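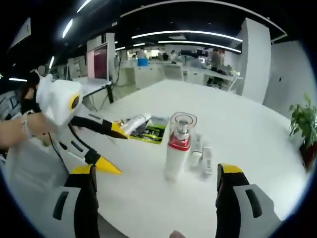
마흔 넘어 첼로를 잡은 사람에게 필요한 것

카테고리: 인터뷰 > 음악 교육

릴리아나 바시는 첫 수업에서 활을 주지 않는다. 수강생은 한 시간 동안 의자에 앉는 법을 배우고, 수강료는 전액 낸다. "환불해 달라는 분이 가끔 있어요. 그런 분께는 의자를 다시 보여 드립니다."

바시가 원장으로 있는 성인 전용 음악 교습소 '플루덴'은 세탁소 위층에 있다. 현재 수강생은 200명, 강사는 다섯 명이다. 아이는 받지 않는다. 이유를 묻자 그는 한참 창밖을 보았다. "아이들은 너무 빨리 늘어요. 옆방 어른들이 그 소리를 듣습니다. 벽이 얇거든요."

본인도 어릴 때는 빨리 느는 쪽이었다고 한다. 콩쿠르에 나갔고, 상도 받았고, 스물여섯에 그만두었다. 손목 때문이라고 말하고 다녔지만 손목은 멀쩡했다. 그 뒤 10년을 악보 출판사 키니어에서 교정을 보며 지냈다. "남의 쉼표를 들여다보는 일이 적성에 맞았어요. 지금도 수강생 연주에서 제일 마음에 드는 부분은 쉼표입니다."

다시 악기를 꺼낸 계기는 시시하다. 이사를 하는데 첼로 케이스가 계단을 막았다. 옮기려고 열었다가 줄이 두 개 끊어진 것을 보았고, 줄값이 아까워서 켰다. 기자가 좀 더 근사한 이야기는 없느냐고 묻자 그는 잠시 고민하더니 없다고 했다.

플루덴의 수업 방식은 느리다. 교재는 바시가 직접 만든 얇은 책자 한 권이고, 첫 곡은 네 마디짜리다. 강사 두걸 오길비는 이 곡을 몇 번이나 들었는지 세어 본 적이 있다. 2,523번에서 그만 세었다. "그때부터 곡이 좋아지기 시작했습니다. 의학적으로 괜찮은 건지는 모르겠어요." 오길비는 원래 관악기 전공인데, 면접에서 첼로도 조금 한다고 말한 것이 화근이었다.

연습량에 대해서는 의외로 관대하다. 하루 10분이면 된다는 것이 바시의 지론이다. 다만 그 10분을 매일 채우는 사람은 드물다. "두 시간씩 하겠다고 약속하는 분들은 보통 5주 차에 허리가 아프세요. 10분이라고 하면 핑계가 마땅치 않으니까 다들 싫어하시죠."

매년 5월에는 발표회가 열린다. 참가는 자유지만 관객은 수강생 한 명당 두 사람까지만 부를 수 있다. 올해 무대에는 퇴직 측량사 나이절 그린우드가 올랐다. 그는 연주 도중 멈추고 처음부터 다시 하겠다고 말했고, 다시 한 번 같은 곳에서 멈췄다. 세 번째에는 그 마디를 건너뛰었다. 박수가 제일 컸다. "정확한 판단이었어요. 측량하신 분답게 돌아가는 길을 아시더군요." 그린우드는 가을 학기에도 등록했고, 문제의 마디는 아직 협상 중이라고 한다.

재능에 관한 질문은 바시가 가장 싫어하는 질문이다. 상담 전화의 절반이 그 얘기로 시작한다. "제가 재능이 있을까요, 하고 물으시면 저는 화요일 저녁에 시간이 있으시냐고 되물어요. 제가 알아야 하는 건 그쪽이라서요."

내년에는 합주반을 하나 더 만들 계획이다. 이름은 정했는데 지휘할 사람을 못 구했다. 오길비에게 부탁해 보았느냐고 묻자, 옆에서 악보대를 접던 오길비가 자기는 지휘를 전혀 못 한다고 먼저 대답했다. 이번에는 조금 한다는 말도 하지 않았다.

인터뷰를 마치고 나오는 길에 기자도 의자에 한번 앉아 보았다. 바시는 어깨가 올라갔다고 했다.

글 아일라 프링글 | 2018년 10월 29일

공유 10 · 댓글 5
태그: 성인 첼로, 취미 악기, 음악 교습소
문의 및 제보는 편집부로 | © 스콘게이트 | 맨 위로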